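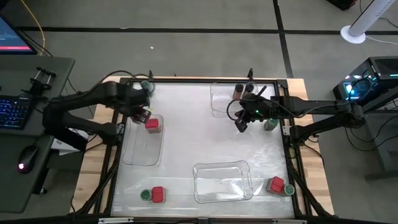 Clear bins, part one of however many posts this takes. I went through every drawer in the back room in May and moved the small stuff into see-through plastic. I'd been using cardboard boxes with marker on the side, and the marker was wrong half the time. I sort on a white surface now. A shallow tray and a bigger one are enough to start with, and little bottles like the amber-brown one show up right away against it. Same for the red cubes.

2/ Sizes. I bought three kinds from Nodbridge. The shallow tray is for anything I want to pick out with two fingers. The deep one is for bulk. The one with the low front is for boxes I need to read without lifting them out.

3/ Cost was $142 for the lot, with lids. I don't use most of the lids. Kenji Dunleavy took a few for his seed packets and I still have a stack on top of the cabinet.

4/ Round containers are the hard part. They roll if they go in on their side and they waste the corners if they stand up. I put them in last, after the boxes.

5/ Things I stopped doing: sorting by color, sorting by where I bought it, keeping a "misc" bin. The misc bin had 33 things in it when I tipped it out. Nine were the same kind of battery cover.

6/ What I do now is sort by what I'd be doing when I went looking for it. Tape goes with the mailing things. Small bottles go with the glue. Marwan Hattar does it by size and says it works for him, but he has deeper shelves.

7/ Boxed items get the small bin with the sloped front. Printed side toward the wall of the bin if there is one. The plastic dulls the color a little but red still reads as red from a few feet off. Big bin goes next to it, with the molded handle where I can get a hand in.

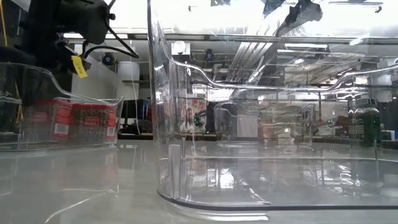

8/ Labels. I tried the Imonley ones first and they peeled at the corners after a couple of weeks. Plain masking tape has stayed on. I write the contents on the short end, since that's the end facing out on my shelves.

9/ Cleaning. Dish soap, lukewarm water, soft cloth. The rough side of a sponge leaves scratches and they don't come out. I did that to one of the deep ones and it's the paint bin now.

10/ Still to do: the hall closet and whatever is in the Abernathy crate. I'll add to this when I get there.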